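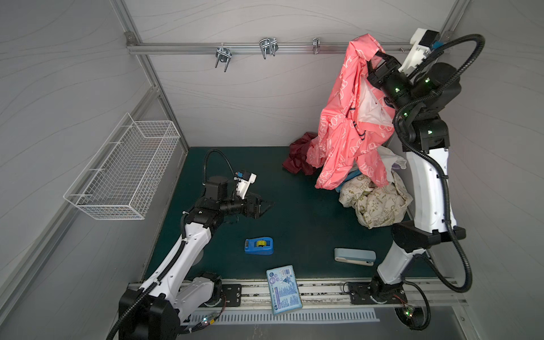 铝横杆配金属挂钩，左侧墙上是白色网篮

租房厨房墙面挂杆，选铝型材还是不锈钢圆管？

楼主：半勺盐
厨房很窄，台面放下电饭锅和砧板就没地方了，所以想把锅铲、漏勺、小奶锅都挂到墙上去。灶台对面那面墙是空的，贴了瓷砖，砖缝看着还算结实。
看了几天，现在在两种方案里犹豫。
一种是铝型材横杆，有槽，挂钩和角码可以沿着槽挪，想加什么以后再加。
另一种是普通的不锈钢圆管，两头用法兰座固定，S钩往上一搭就行。
预算300以内，包括钩子和篮子。房东同意打孔，但是说退租的时候要补好，孔越少越好。
另外还想问网篮挂哪里合适，侧墙还是跟横杆同一面墙。侧墙是轻质隔墙，敲起来有点空。
要挂的东西里最重的是一口铸铁小煎锅，称过，2公斤多一点，别的都轻。
有装过的朋友说说用了一段时间以后的情况，刚装好那几天的就不用说了，都挺好看的。

回复：老瓷砖
先说结论，圆管。
厨房里用的东西，第一要好擦。铝型材那个槽，油烟进去以后抹布够不到，要拿旧牙刷一点一点刷。我家第一套就是型材，离灶台有一米多，照样积油。后来换成圆管，一块湿布从左捋到右，完事。
还有一点，S钩便宜，哪里都有得卖，坏了直接换。型材的挂钩要配螺母，槽宽对不上就装不了。

回复：阿莲在阳台
不同意楼上。圆管的S钩拿东西的时候会跟着掉下来，这个用过的人都知道。拿一次锅铲，钩子掉一次，有时候掉到灶台缝里，得挪灶台去捡。
型材上的钩子是锁死的，单手就能拿。槽里积油可以买盖条，卡进去就平了，卖型材的店一般都有，按米卖。
我这套装了两个冬天，横杆没有动过，钩子的位置调过几次。

回复：老瓷砖
回楼上，S钩会掉是因为买的钩子口太大。买跟管径差不多的，往上一卡，就不会跟着走。
盖条我也用过。盖条一装，钩子要挪位置就得先拆盖条，那型材能随便挪的好处也就没了。

回复：阿莲在阳台
盖条可以剪短，只盖没有钩子的地方。钩子也不是每天都挪。

回复：木工小白
插一句，先看墙。瓷砖墙打孔，孔尽量打在砖缝上，或者离砖边远一些的地方，砖角最容易裂。打的时候先不要开冲击，用玻璃钻头把釉面磨穿了再换冲击钻头。
轻质隔墙那边不要挂重的。网篮自己不重，可是人会往里面塞东西，今天一瓶酱油，明天一瓶料酒，过一阵子就很沉了。真要挂在侧墙上，用石膏板专用的飞机膨胀，普通的塑料胀管在空心墙里吃不住力。

楼主：半勺盐
谢谢。侧墙我再敲敲看有没有龙骨。
关于型材，店家问我要哪个规格，20的还是更大的，我答不上来。厨房挂这点东西，20的够吗？

回复：木工小白
20的够。横杆两头都固定，跨度不超过一米，挂几口小锅没有问题。再长的话中间加一个固定点。
型材本身很少会弯，出问题多半在两头的角码和墙里的胀管上，钱花在这两处比较值。

回复：晚饭吃面
我也在看这个，先收藏了。顺便问一句，有没有人用过Lillatero的挂杆套装？带两个支座和一包钩子，看着挺省事的，价格也在楼主的预算里。

回复：阿莲在阳台
Lillatero我妈家里有一套。杆子没有毛病，钩子的镀层一般，靠近水槽的那几个用了一年多开始有锈点，离水远的还是亮的。
支座是塑料芯外面套金属壳，挂轻的可以，铸铁锅我不敢挂。

回复：七分熟
Lillatero的支座改过一次，现在卖的是全金属的，包装侧面有写。老款才是塑料芯。楼主要买的话问清楚是哪一批。
钩子生锈这个我同意，换成304的就可以了，单买也没有多少钱。

回复：老瓷砖
那还不如一开始就不买套装。圆管、法兰座、钩子分开买，自己挑材质，总价比套装低。

回复：晚饭吃面
分开买要对尺寸，我量东西老是量错，所以才想买套装……
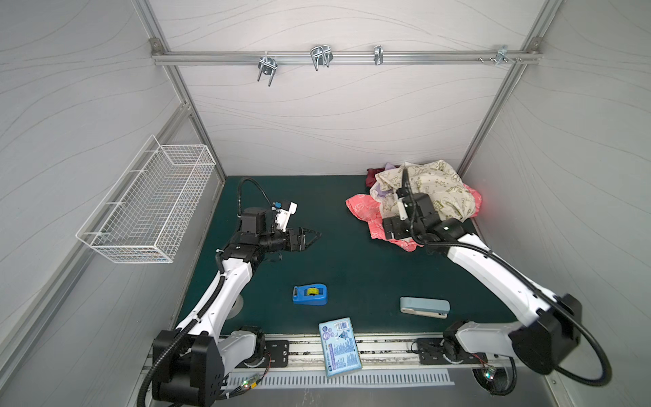 角上是铝立柱，横杆两端用小角码固定，网篮装在侧面

楼主：半勺盐
横杆两头的固定方式这张能看到。我想问的就是这种角码，跟直接打在墙上的支座比，哪个更牢。立柱落地的话墙上是不是可以一个孔都不打？

回复：木工小白
有立柱就是另外一回事了。重量走立柱下到地面，墙上只需要防倾倒，甚至可以顶天立地撑住，不打孔。角码固定在立柱上，螺丝拧进螺母，是金属咬金属，比胀管可靠。
缺点是占地方，厨房窄的话要算一下，立柱加上踢脚线的厚度，会让横杆离墙有一段空隙。这段空隙小东西会掉进去。

回复：阿莲在阳台
空隙也有好处，锅不会磕到瓷砖。我家横杆是贴墙装的，奶锅每次挂上去都要碰一下，那块砖上面已经有一片黑印了。
后来在锅碰到的位置贴了透明的硅胶垫，好一些。

回复：七分熟
顶天立地要看吊顶。集成吊顶是铝扣板，顶上去会鼓起来，不能这么用。楼主家厨房是什么顶？

楼主：半勺盐
是集成吊顶，那就不行了。只能上墙。

回复：木工小白
也可以立柱只做到吊顶下面，中间偏上的位置打一两个孔拉在墙上。孔比挂杆少不了多少，但是受力小很多，胀管可以用细的，退租的时候好补。

回复：老瓷砖
越说越复杂了。楼主只是挂几把铲子和一口小锅，一根圆管两个法兰座，半个小时的事。又是立柱又是角码，光买配件就要来回对好几趟，租的房子有必要吗？

回复：阿莲在阳台
租的房子更应该用型材，搬家拆下来带走，下一家墙长墙短都可以重新拼。圆管带走也行，但是长度定死了，下一家墙窄就要锯。

回复：老瓷砖
型材就不用锯了？墙窄一样要锯。

回复：阿莲在阳台
……这个我收回。不过型材锯起来比不锈钢管省力，这个你得承认吧。

回复：老瓷砖
这个承认。锯不锈钢管那次我用废了两根锯条。

回复：胖橘铲屎中
说一下网篮。我买过Wollow的那种白色的网篮，涂层是浸塑的，看着干净，问题在焊点。网格交叉的地方涂层薄，沾了水不擦，先从那里黄起来，然后整片起皮。
现在换成不锈钢本色的，难看一点，省心。
如果只放蒜头、干辣椒这类干的，白色网篮没有问题，不要放洗完的抹布和海绵。

回复：晚饭吃面
放调料瓶呢？

回复：胖橘铲屎中
看网格大小。格子大的，细瓶子会歪，底下垫一块板子就好。酱油瓶口会往下流，瓶底那一圈印子擦不干净，我在下面垫了张硅油纸，脏了就换。

回复：七分熟
网篮高度也说一句。不要装得比眼睛高，看不见里面有什么，过期了都不知道。我家那个篮子最早装在油烟机旁边，踮脚才能看到，后来翻出来一包五香粉，都结成块了。
装在胸口到下巴之间最顺手。

回复：木工小白
侧墙的网篮还要看开门的方向，门打开会不会撞到。这个很多人装完了才发现。

楼主：半勺盐
门是推拉门，不会撞。
刚才又去敲了一遍侧墙，找到一根龙骨，磁铁能吸住一条竖线，应该是螺丝的位置。打算篮子一边打在龙骨上，另一边用飞机膨胀，限重按5公斤来放，这样行吗？

回复：木工小白
行，按5公斤来可以。先打龙骨那一边，再用水平尺定另一边，不要两个孔一起画好了再打，打完很容易差一点，篮子就斜着了。

回复：青菜不放油
没有人提免打孔胶吗？我家挂杆就是胶粘的，Pratora的免钉胶，粘了之后等了三天才挂东西，到现在没有掉过。退租用吹风机吹热了用鱼线割下来，墙上不留孔。

回复：七分熟
胶我不放心。瓷砖光面粘得住，拆也能拆，但是铸铁锅掉下来砸到脚不是开玩笑的。挂铲子可以，挂锅还是打孔。

回复：青菜不放油
我挂的也是锅，不锈钢的奶锅。铸铁的没有试过，这个我不乱说。

回复：老瓷砖
我这边反过来，同一个牌子的胶，冬天粘的，半夜掉下来一次，整根杆子连钩子一起下来，楼下邻居早上来问是什么声音。后来看说明，温度低要多等几天，墙面还要用酒精擦过。我当时用洗洁精擦的，可能没有冲干净。
所以胶不是不能用，就是讲究多。

回复：青菜不放油
那应该就是洗洁精的问题，表面有残留就粘不住。

回复：晚饭吃面
钩子的样式有讲究吗？我看有双头的，有单头的，还有带夹子的，不知道买哪种。

回复：阿莲在阳台
双头的挂锅盖和带孔的铲子都行，占的宽度大，挂多了会挤在一起。单头的适合挂剪刀、刨子这类小件。夹子我用来夹保鲜袋和手套，橡胶手套夹着晾，里面干得快。
建议各买几个先用着，不要一次买一大包一样的。我第一次买的全是双头的，一半到现在还在抽屉里。

回复：胖橘铲屎中
双头的还有一个毛病，挂一边重一边轻的时候会往重的那边偏，锁死的还好，搭在上面的就歪了。

回复：老瓷砖
所以用单头S钩就好，没有这些事。

回复：七分熟
楼上对S钩是真爱。

回复：晚饭吃面
刚才有人说304，本地哪里有得卖？网上标304的太多了，分不清真假。

回复：胖橘铲屎中
我在Cuautle五金那边买的，柜台上有药水可以当场试。单价比网上贵一点，可以单个买，不用凑一包。型材他们也给切，切口帮忙打磨，多收一点手工费。

回复：木工小白
切口一定要让他打磨，再买两个端盖堵上。型材的端面很锋利，横杆装在手边，擦台面的时候会划到。

楼主：半勺盐
总结一下大家说的，看我有没有理解错。
横杆用20的铝型材，一米以内，直接上瓷砖墙，两头用金属支座，孔打在砖缝上。没有钩子的地方卡盖条。钩子买304的，双头和单头混着来。网篮放侧墙，一边打龙骨，只放干的东西，重量控制住。铸铁锅挂在靠支座的一头，不挂中间。
算下来材料大概在300左右，钻头找邻居借。

回复：木工小白
没有问题。支座先装一边，挂上杆子量好再装另一边，跟篮子同一个道理。

回复：老瓷砖
我保留意见。半年以后楼主回来说一下槽里的油。

回复：阿莲在阳台
也说一下钩子有没有掉到灶台缝里。

回复：半路进厨房
看完了，想问个别的。我家那面墙不是瓷砖，是刷的乳胶漆，背后是承重墙。这种装挂杆，油溅到墙上擦不掉怎么办？有没有人贴过防油膜，膜上面能不能再打孔？

回复：七分熟
先打孔装支座，再贴膜，支座的位置用美工刀开口。反过来的话，钻头会把膜卷起来，孔边上一圈都翘。
膜选哑光的，亮面的贴不平，气泡很明显。

回复：胖橘铲屎中
或者横杆后面装一块不锈钢板，一劳永逸。就是贵，还会有手印。

回复：半路进厨房
板子先不考虑了，试试哑光膜。谢谢。

楼主：半勺盐
更新一下，杆子装好了，从下午两点弄到天黑。瓷砖没有裂，有一个孔打偏了一点点，支座的底盘刚好能盖住。水平尺看是平的，站远了看总觉得左边低，后来发现是瓷砖本身贴得不平。
盖条店里没有现货，要等到12月，先这么用着。
篮子还没有装，飞机膨胀买小了，明天去换。

回复：老瓷砖
没有盖条的这段时间，先拿保鲜膜缠一圈，别让油进去。

回复：阿莲在阳台
保鲜膜缠上去更难看，胶带贴一条就行，美纹纸那种，撕的时候不留胶。

回复：木工小白
美纹纸时间长了也会留胶，沾了油更难撕。隔一两个星期换一次。

楼主：半勺盐
好，家里有美纹纸，先贴上。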